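Open day at the Dimov laundry and linen works

Feb 25, 2025

Quick notes before I forget all of it. Got there late, parking is a nightmare, they send you to the overflow lot behind the loading docks and you walk back along the fence. Sign-in sheet, paper badge, hairnet if you want to go past the yellow line. Take the hairnet. The good stuff is past the yellow line.

Dimov washes for hotels, restaurants and a couple of party rental outfits. Tablecloths, napkins, sheets, chef coats. I wanted the tablecloths. We rent from Netow for the hall and I've been complaining since August about edges that won't lie flat, so this was my chance to ask somebody who knows.

Tour starts in sorting. Loud. Bags come down a chute, get tipped on a belt, people pull them apart by type. Wine goes one way, grease another. Our guide was Ching-wen Shek, nine years on the floor before she moved to the front office, talks fast, which suited me. Her big message: shake out your linen before you bag it. Forks, corkscrews, somebody's hearing aid once. All of that ends up in the washers.

Then the wash hall. The long machine is a Zilten tunnel washer, loads move through it from one end to the other and come out as a pressed cake. Looks like cheese. Warm in there, wear layers. The rinse water gets used again at the front end for the first soak, I didn't know that. Asked what temperature, got a long answer about polyester versus cotton that I half wrote down and now can't read. Cotton hotter. That's what I have.

Ironing line next. Two people feed the corners in and the cloth goes flat through the rollers and comes out folded. They do 538 tablecloths on a normal shift, more before the holidays. I stood there longer than I should of.
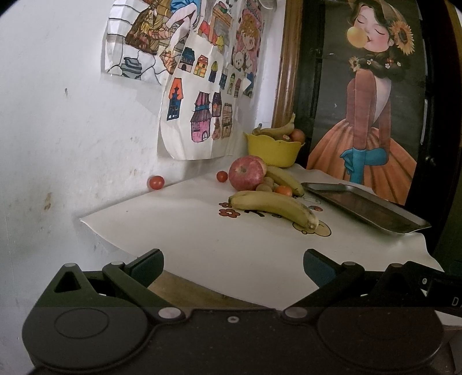

So, curled edges. Ching-wen says it's mostly the hem. Hem thread shrinks more than the cloth does, edge pulls in, starts to roll. Can also be a cloth that went through the rollers too dry. And storage: if you fold them and then lean boxes on the fold you get a crease that comes back every time you open it. Hang them over a rail if you have one. We don't have one. Will ask.

What you can do at home or on site: spray bottle, plain water, mist the edge, pull it straight by hand, leave it. Cool iron on the wrong side if it's bad. Clips work but look like clips. She doesn't like weights sewn in, they bang around in the wash and tear.

Other things I asked:

Red wine. Blot, cold water, leave it alone. No salt. She was very firm on the salt.

Candle wax. Don't scrape it on the table. Bag it seperately with a note.

Fruit. Berries and cherries are the worst, then anything cut that sits a while. Banana goes brown on the cloth and you don't see it until after the wash. Whole fruit is fine mostly, put a plate under cut fruit.

Bleach at home. Please don't.
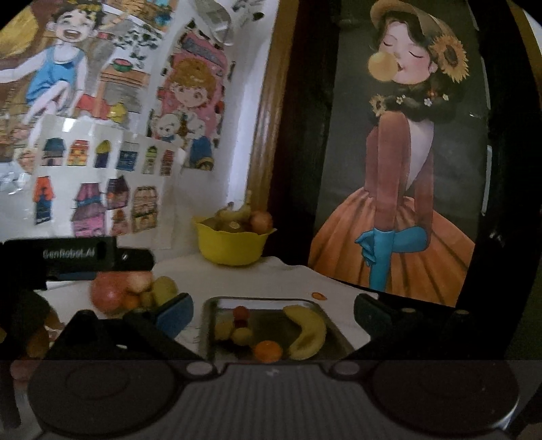 Mansa Bawa

Lunch was in the break room, sandwiches, decent coffee, and a Naqvi rep with a table of fabric samples. The heavier weave costs more but hangs better and she claims it takes about 400 washes before it thins out. Took a swatch. Ask to feel the worn one, they keep a worn one next to the new one and the difference is bigger than you'd think. Rep was nice but had to leave early so go see the samples first.

After lunch there was a mending room, which I almost skipped. Don't skip it. Small room, good light, 5 sewing machines and drawers of patches in every shade of white there is. They patch anything smaller than a coin and cut the rest down. Old tablecloths turn into napkins, old napkins turn into rags. Rags get sold by the pound to garages. Nothing much goes in the trash.

No delivery dock tour this time, truck was blocking it.

Practical stuff. Free, but you have to sign up ahead. Kids over ten only past the line. Closed shoes. Restroom is back by sorting, go before the wash hall. Whole thing is 2 hours if you don't hang around the ironing line. Stroller or wheelchair, call first, there's a side ramp but somebody has to unlock it.

Still to do: call Netow about the hems, find out what a rail costs, send Ching-wen the picture of the stain nobody can name. Next open day is in August, I'm told, same lot.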